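Do you really need a sorting tray?

Every September the same advice comes round: buy a divided tray, label every section, and your small bits and pieces will never get mixed up again. I have bought two of these trays. One is a Plollix with 51 compartments, and I can report that it holds 51 small muddles.

The trouble with compartments is that they are never the size of the thing you own. Half are too small for a wooden block and the rest are big enough to swallow three different sorts of screw. You also have to pick everything out again with your fingertips, which gets old quickly if your hands are anything like mine.

What I use now is a flat board. An old chopping board does it, as long as it doesn't rock. Tip the lot into a bowl, take out a few at a time and put like with like, leaving a good gap between the groups. Push matching pieces up against each other so you can tell at a glance they've been dealt with.
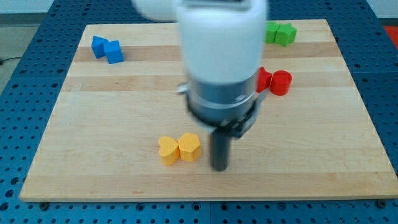
Pairs on a striped wooden board: blue cubes on one side, green stars on the other.

Toy blocks are a fair test, as they come in awkward shapes. Stars won't stack neatly and they waste space in a square compartment, but on a board they can lie however they like. Start with colour. People will tell you to sort by shape first, and perhaps that suits some sets, but I've tried both on a wet Wednesday and colour was quicker every time.

A few things I've found worth doing:

Choose a pale board. Dark wood hides dark pieces.

Skip the non-slip mat sold for the purpose. A damp cloth under the board grips just as well on a smooth worktop. On a bench with holes in it, use a dry tea towel so that nothing small disappears.

Don't oil the board first. One site swears by it – I got greasy blocks.

Stop when the board is full. Bag up what you've finished, wipe down and carry on.

As for the bags, the Sárközi ones with the slider are decent but dear. Freezer bags from the market at Ostau came in a pack of 300 and I still have 279 of them, so I can't say I've been missing out. Write on the bag before you fill it, or the pen skips over the lumps.

I'm told there is a shop in Gredadbridge that sells a "sorting board" with a raised lip. A lip might be handy for marbles or beads. For anything with a flat side I'd keep my money, and if you already own a baking tray you have a lip anyway.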